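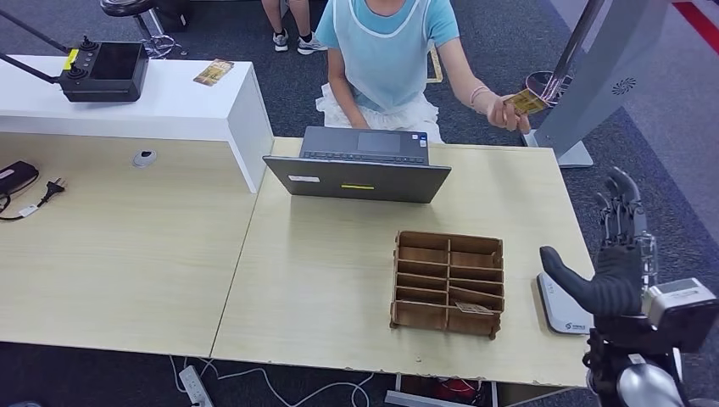
At the desk, card in hand.

Nornow is casting season two of The Long Table

Nornow is looking for people who want to spend part of the summer competing on television. The Long Table is a reality game show in which strangers are paired up, given a shared household and a shared budget, and asked to get through a string of challenges without falling out. The pairs don't choose each other. A retired bus driver might end up with a law student, and a night-shift baker with somebody who has never boiled an egg. Season one had exactly those two pairs in it, and we loved them both!

We had 1,589 applications last time and we read every one of them. We expect more this year, and we're really looking forward to it.

Who we want to hear from

You need to be 21 or older on the first day of filming and free for the whole shoot. You don't need any experience on camera. In fact, if you've had a regular speaking role on a TV series in the last two years, please sit this one out. Beyond that, we're wide open. We'd like talkers and we'd like quiet people. We'd like people who are great at one odd thing (last season it was knot tying, and it came in handy more often than you'd think) and people who say they aren't good at anything in particular.

You can't apply as a couple or with a friend. Two members of the same family may both send in an application, but only one can be cast.

How the show works

Each pair lives together in one half of a double house for the length of the shoot. Every few days there's a group challenge at the long table itself, where all the pairs sit down together. Challenges may be practical, such as building or cooking something, or they may be closer to a party game. The pair that wins picks its budget for the next stretch, and the pair that finishes last swaps partners with another pair. Nobody is sent home in the first week, so you'll get time to settle in.

You'll have your own bedroom. Phones are handed in during filming, but there's a call home every second evening, and that call is never recorded.

What you get

Everyone who is cast receives a flat fee of $2,000, paid within 30 days of the last filming day, whether you leave early or make it to the end. Travel, meals and lodging are covered separately. The winning pair also takes home the prize, which will be announced with the full cast.

If your employer needs a letter about the time off, ask and we'll write one. We did a lot of these last year and most bosses were good about it (a few of them asked if they could apply too).

How to apply

Applications open May 6, 2026 and are handled through Studitora, our casting partner. On the Studitora site, choose The Long Table from the list of open shows and fill in the form. You'll need:

A recent photo of yourself, with no filters
A video of up to 2 minutes, filmed on any phone
The name of one person who knows you well and is willing to talk to us
Your answer to the question "What do people get wrong about you?"

Please keep the written answer under 2,000 characters. The form will stop you there anyway, and a short answer is fine.

For the video, just talk. Tell us what an ordinary day looks like for you and what makes you lose your temper. Good lighting doesn't matter and neither does your living room. One of our favorite people from season one filmed hers in a parked car with the rain coming down so hard we could only make out half of it, and we called her the same afternoon.

What happens next

The casting team will get in touch by email if they'd like to meet you. First meetings are by video call. After that comes a day in person with other applicants, with some games and a long lunch, and then a medical check and a private talk with the show's psychologist. Everyone who applies gets a reply, including the people we can't take.

There is no fee at any stage. If someone asks you for money to be considered for this show, it isn't us.

Questions about dates, access needs or diet can go to casting producer Birger Viklund through the message box on the Studitora page. Please put "Long Table" in the subject line so it lands in the right pile.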